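**Ticket 2103 – Kitchen cell, sim twin: gripper stops high over tray, pick aborts**

Status: closed, one follow-up open
Component: arm / hand calibration / twin config
Site: Kirton
Reported by: cell operations
Priority: normal

**Report**

Pick routine `veg_to_bowl` aborts at the pre-grasp step. The arm reaches hover, waits, then returns to home with "target not within finger envelope." No collision flag, no joint fault. Started after the March update of the Prirken scene package. The same routine on the physical cell runs clean, so production is not blocked, but the overnight regression on the twin is red.

**Environment**

- Twin: Prirken scene package, kitchen layout, single arm at the left end of the counter
- Planner: Kozan, default profile
- Hand: two-finger parallel, stock fingers
- Config source: Gorard repo, main branch

**Log, first pass**

08:10 – Reproduced on a clean checkout. Aborts on 17 of 24 seeds. The seven that pass all spawn the cucumber fully inside the tray.

08:35 – Checked joint limits and payload settings against the physical cell. Identical. Homed the arm, reran the same seeds, same result.

08:50 – Swapped the Kozan profile from default to slow. Same aborts, later timestamps. Speed ruled out.

09:20 – Dumped the hand-to-flange transform. The twin and the physical cell disagree in Z by 83 mm. The twin value matches the old long-finger hand, which was retired from this cell. Looks like the March package brought back an outdated hand file.

09:40 – Restored the current transform. Pass rate improves but does not reach full. The remaining aborts all have the cucumber lying across the left edge of the tray. Paused the routine at hover on one of the failing seeds.
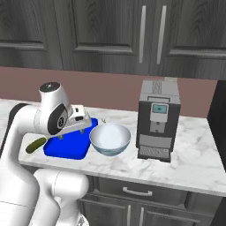 Render at hover. Fingers over the back part of the tray, cucumber to the left and overlapping the tray edge.

10:05 – The lateral offset is a separate problem from the Z error. The fingers are above the tray and the target is a short distance to the side. With the transform corrected, the planner still sends the hand to a point over the tray surface.

10:30 – Traced the goal pose. `veg_to_bowl` asks for the object pose, then clamps it to the tray footprint before passing it to Kozan. The clamp was added so that a bad pose estimate could not send the hand into the counter. When the cucumber center lies outside the footprint, the goal gets pulled back inside and the envelope check fails. The check itself is correct and should stay.

10:45 – Compared with the physical cell. The clamp is in that code too. It never triggers there because the loading fixture centers the part. The twin randomizes placement and has no fixture.

**Cause**

1. Wrong hand file in the March scene package (Z error of 83 mm).
2. Goal clamp uses the tray footprint, which does not cover every spawn position in the twin.

**Fix**

1. Replaced the hand file with the current one from Gorard. Added a checksum to the startup script. On mismatch the twin refuses to load and prints both values.
2. Changed the clamp region from the tray footprint to the reachable counter area, with a keep-out margin for the espresso machine and the bowl rim. The minimum Z limit stays as it was, so the protection against driving into the counter is unchanged.

Both changes are in config. No planner code was touched.

**Verification**

Reran the same 24 seeds after both fixes. All pass. Ran the set a second time with the Kozan slow profile, all pass. Forced a bad pose below the counter surface by hand; the goal was rejected before motion, as intended. Put the old hand file back once to test the checksum; startup stopped with the mismatch message. Removed it again and confirmed a normal start.

**Notes for whoever picks this up next**

- If the pick aborts at hover, dump the hand transform first. It takes less time than rerunning seeds.
- Do not widen the finger envelope to get a failing seed through. That was tried on an earlier ticket and hid a real offset for weeks.
- The keep-out around the bowl is tight when the bowl spawns close to the tray. If place motions start taking a long way around, look there before changing planner weights.

**Open**

The physical cell still has the old clamp. Merge the new region at the next maintenance stop, then repeat the bad-pose test at reduced speed before releasing the cell. Tracked as a follow-up under this number.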